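Two arms on one rail: how I squared up and zeroed mine

Quick writeup before I forget what I did. Bench is in the shared shop at Seltport, so everything had to come apart and go back together without me redoing the calibration each time. Took two evenings. Should take you one.

What you need

Two arms, same model if you can
Length of slotted aluminum rail, longer than you think
Base plates, one per arm
T-nuts and bolts, plus spares (you will drop them)
Hex keys, a decent square, masking tape, a marker
Cable ties, the reusable kind
A power supply that can feed both arms moving at once. Mine wasn't up to it at first. More below.

1. Rail first

Bolt the rail along the near edge of the table before any arm goes on it. Check it with the square against the side of the table. Snug, not tight. Then check again, then tight. I skipped the second check and got to unbolt the whole thing.

2. Base plates

Slide the T-nuts in from the end. All of them, now, plus two extra. If you forget one you're pulling a plate off later to get it in.

Set the plates apart so the grippers can meet in the middle but the elbows can't. On mine that's 30 inches between plate centers. Yours depends on reach. Tape the spots first, hang the arms there by hand with power OFF, swing them through everything. Then bolt.

3. Cables

Slack at the shoulder, slack at the elbow. Fold each arm all the way in and all the way out and watch the loop. If it goes tight anywhere it's too short. If it drags across the table it will catch on somthing, so tie it back to the link.

Label both ends of every cable. L and R. I thought I'd remember.

4. Power

Do one arm at a time. Power on, home it, power off, do the other. Then both together with nothing on the table.

My old supply sagged as soon as both shoulders lifted. Right arm would just quit. Spent an hour blaming the Stuvach firmware and it was the supply. Swap it and move on.

5. Zero the joints

Put the arm in its rest pose by hand. Run the zero script. Write the numbers down on paper as well as saving the file. My left shoulder reads 217 at rest and if it ever comes back different I know a bolt has slipped.

Do the right one the same way. Don't copy the left file over and flip the signs. Tried it. Bad.

6. Soft limits

Set these before you get brave. Lowest gripper height first, a little above the tabletop, then bring it down once you trust it. Then the center line. Delwyn Bolger set a no-go strip down the middle on his pair, 19 mm wide, one arm in it at a time. I stole that.

7. First real pick

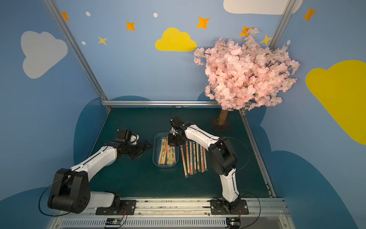
Start slow. I run the first passes at 30 percent speed and keep a hand on the stop button. Pick something light and cheap that you have a pile of, long thin stuff is good becuase it shows up a crooked wrist right away. If the gripper comes down at an angle you'll feel it in how the thing twists when it closes.

Approach from straight above. Stop, close, pause, lift. The pause matters, without it the fingers are still moving when the wrist goes up.

Only get the second arm involved when the first one is boring.

8. If it's off

Misses by the same amount every time: zero is wrong, go back to 5.
Misses by a different amount every time: loose bolt. Check the base plate, then the wrist.
Good at the start, bad after a while: let it cool off, try again, then look at the shoulder.
Both arms off the same way: your rail moved. Sorry.

My script is in the shop folder under jalali, 39 lines, no comments yet. Change the port names at the top or it'll talk to the wrong arm. Grip pads next, probably in February.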